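工作间笔记:卫浴整理仿真,牙刷这一项
2024年11月13日

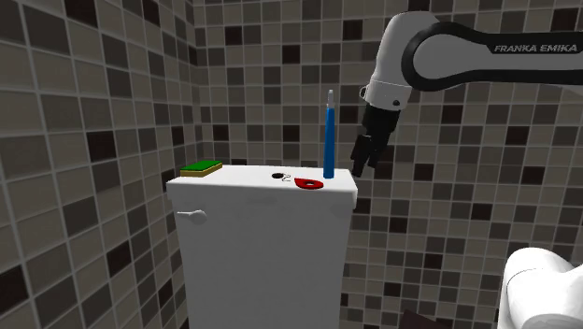 先记结论,省得以后翻到这页还要往下读:牙刷还是夹不稳,海绵可以交差了,冲水扳手请大家暂时不要碰。

今天全程在仿真里干活,共享车间那台真机排不上,被隔壁做木工夹具的占着。也好,仿真里撞坏东西不用写检讨。场景用的是 Plevoddale 那套浴室,机械臂是 Franka,任务是把水箱盖上的杂物一件件收走。选水箱盖当工作台面是我六月份拍的板,当时觉得“又平又窄,很有代表性”。现在我对“有代表性”这四个字有了新的理解。

早上先改的夹爪初始位姿。原来的起始点太高,下来要绕一大圈,规划器每次都给出一条颇有艺术追求的路线。现在让指尖直接停在水箱右端旁边,高度跟盖面差不多,从侧面去找牙刷柄的下半截。牙刷是竖着的,细长,在盖上那几样东西里最高,也最不讲道理。从上往下抓会先碰到刷头,从侧面抓又得担心下面那块白色盖沿。两害相权,选了侧面。

上午跑了一批,200 次,成功 70 次。失败的大致分三种:
一、手指合拢前碰到柄,牙刷倒了,然后滚下水箱。
二、夹住了,抬起来的时候在指间打转,刷头朝哪边全看缘分。
三、规划器直接说无解,一动不动。这种我反而最欣赏,至少诚恳。

第二种我本来怀疑摩擦系数。把牙刷柄的摩擦往上调了两档,打转少了,但放下的时候又粘在手指上不肯走。调回去了。后来看接触点才发现碰撞网格比外观网格粗,柄是蓝色光滑的一根,物理引擎眼里却是个有棱有角的多面柱,夹在棱上当然要转。模型是从 Skovier 的资源包里拿的,怪不得别人,是我自己勾的“简化碰撞体”,还记得当时挺得意,帧率涨了不少。

换了细网格重跑,编号 346 到 726 那一段日志是新的,前面的不要混进去统计。上一次混了,画出来的曲线非常漂亮,漂亮到我差点拿去给人看。新日志还没全看完,粗略扫过去打转的明显少了,碰倒的没怎么变,说明那是接近方向的问题,跟网格无关。

海绵:绿色百洁布那面朝上,平躺在左后角,离墙很近。夹爪张开后外侧那根手指会蹭瓷砖,加了一点偏航角就好了。稳定,没什么可写的。好用的东西在笔记里总是只占两行。

中间那一小撮:盖子上有个黑色圆孔,旁边是一圈细铁丝,再过去是那个红色的扁片。分割网络一直把圆孔当成物体,而且置信度奇高,机械臂便很认真地去捡一个洞。这件事我看了好几遍,心情复杂。临时办法是按深度过滤,低于盖面的一律不要。铁丝圈太薄,平贴着盖面,也跟着被过滤掉了一半的时候。红片颜色最跳,识别没问题,夹取有问题,手指下不去那么薄的地方。考虑先推到盖沿再夹,今天没做。

冲水扳手:在水箱左侧,盖子下面一点,跟水箱一个白。视觉上几乎分不出来,规划里我给它单独加了个避障盒。现在盒子比扳手大一圈,所以去左边取海绵时手臂会无端端抬高一截,像在跨门槛。先忍着。有人提议把扳手做成可动关节,顺便加个冲水任务。提议很好,请写在别人的待办里。

墙砖也记一笔。马赛克那种深浅混杂的小方格,浅色里夹着深褐和接近黑的,夹爪本身也是黑的,手指移到深色砖前面时,轮廓跟踪会跳。把贴图换成纯色墙试了一轮,跳动没了。可是真要搬到实物上,谁家浴室也不会为我们重新贴砖,所以又换回来了。Lumanlan 那个跟踪器据说有背景随机化的选项,文档里写了一句就没下文,明天去翻源码。

存档在共享盘 Drallus 目录下,配置文件名后面带 fine 的才是新网格。不带的那份我没删,怕有人还在用,也怕那个人是我。

待办:
牙刷接近方向改成斜后方,避开刷头再试。
避障盒缩小。
深度过滤的阈值放到配置里,别写死在脚本里(对,是我写死的)。
红片的推夹动作,先手动录一条。
真机排期,去白板上占个格子,用油性笔。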